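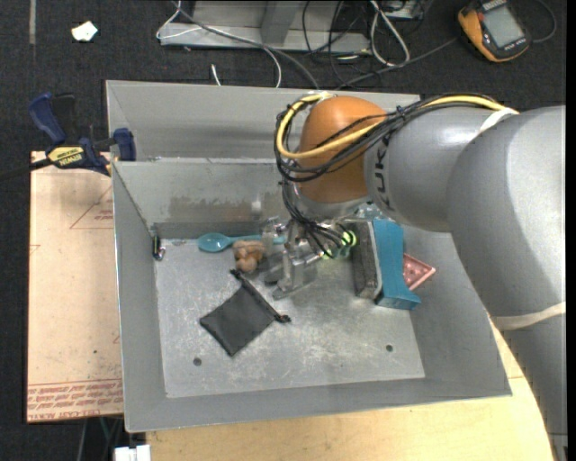
Workshop tips: sharing the bench with a picking arm

When the arm came to our sorting room at Serkia in December, I had spent years lifting odds and ends out of bins by hand, and my shoulders were glad of the help. What changed most was the housekeeping! A few things I've picked up since, for anyone in the same boat.

Clamp the bin before every shift and give it a good tug. A bin that creeps even a little over the morning will have you scratching your head over missed picks.

Keep soft things (pouches, cloth, anything with a drawstring) in the mix from day one. It's tempting to feed it only tidy blocks, but then the first floppy item stops everybody cold.

Wipe bare metal with a barely damp rag and let it dry. Scratches are fine, and you'll never get rid of them anyway, so save your elbow.

Tie cables with some slack at the wrist joint, and look the ties over every 200 picks or so, whenever you stop for coffee.

Swap jobs every hour if you can. Watching an arm is tiring in its own way, and Beverley Ashby on our crew found that 5 minutes of stretching did her more good than a chair. We still hand-sort the fragile orders, by the way, and I hope we always will, because it keeps your fingers clever.

Next month I'll get to labels and tape.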